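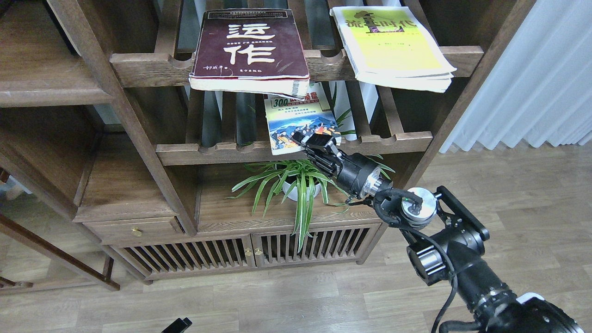
Gosby Hand-Guide Teaching Kit

Show your arm a job the way you would show a new coworker: take it by the wrist and walk it through. The Gosby kit records what your hands do and turns it into a motion you can replay, trim and teach again, and you don't have to write a line of code to get there (though you're very welcome to, and the scripting guide comes with the kit).

We started Gosby because so much of the work people want help with happens in awkward places. Bookshelves, for one! A paperback leaning against the back of a shelf, with a spider plant just below it, asks a good deal more of an arm than a block on a bare bench does. You want to come in from the side, keep the fingers clear of the leaves and close gently on a soft cover, and most of us find that much easier to do than to put into numbers.

Two ways to teach

By hand. Squeeze the guide handle and the joints go light, so you can lead the arm along at your own pace. Let go and it holds its position while you have a think.

By remote. Put on the Kunska glove and step back as far as the 26-foot cable allows. Your fingers drive the gripper's fingers, and the wrist follows yours. Ineke Vanhove, who wrote our setup guide, likes to lead the arm in by hand for the long reach and then switch to the glove for the last few inches, and we've come to agree with her. You can change over in the middle of a recording without starting again.

How many times do I have to show it?

For a simple pick from one fixed spot, 8 good demonstrations usually do nicely. For a shelf where the books lean, lie flat or hang over the front, please plan on more than 70, and move things a little between takes. Slow, slightly clumsy takes are fine to keep. Takes where you changed your mind halfway are better deleted, and the pedal does that with a double tap.

In the box

Guide handle with squeeze switch
Kunska glove, left or right, in three sizes
Recording box and foot pedal
26-foot glove cable
Mounting plate and screws
Printed setup guide

The recording box holds 136 hours of joint and glove data. Camera recordings go to your own computer.

Questions about fit? Write to Tímea Illés at our support desk with your arm's model and a photo of the wrist flange, and she'll tell you which plate to order.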